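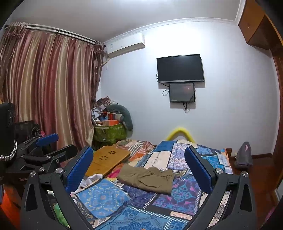 A black bag on its chain strap, far left.

I have finally started sewing my own clothes again and I can't stop talking about it, so you lot are getting it too. It began with a remnant bin at Drumdale in October, where I found four metres of a soft brushed cotton going for next to nothing, and I carried it home on the bus like a prize marrow.

The pattern is the Zindgate, a pull-on trouser with no zip, no fly and no buttons, which suits me perfectly (I have sworn at enough zips for one lifetime). There are only 4 main pieces to cut. I traced them on Saturday morning, had them cut by lunch, and was sewing the inside legs before it got dark! I did put one leg in inside out and had to unpick the lot, but even that was quite pleasant with the radio on.
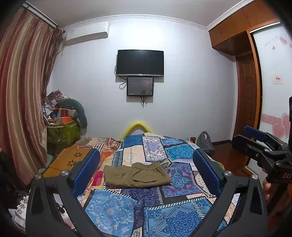 Elastic is where I always used to go wrong. I'd cut it too long, stuff it through the casing, lose the end halfway and finish up with a waist that sagged by teatime. A ready-made pair with an elasticated waistband, like the folded olive-khaki garment (likely trousers) on the patchwork bedspread, is a great thing to study if you're stuck, as you can see how the fabric gathers. My new method is to sew the elastic into a loop first, pin it in quarters and stretch it as I go. So much better!

Thread is my other discovery. I bought a 1,000 metre cone of Mandasa in dark green and it runs through my old machine like butter, hardly any fluff at all. It cost less than three of the little reels I'd been buying for years.

Next up is the Tkachenko smock, which has 11 pieces and a collar that frightens me a bit. I've got some blue linen put by for it, washed and pressed, and I'm going to make the sleeves first while I'm still feeling brave. If anyone has made one, please tell me whether the pockets are worth lowering, I've got long arms!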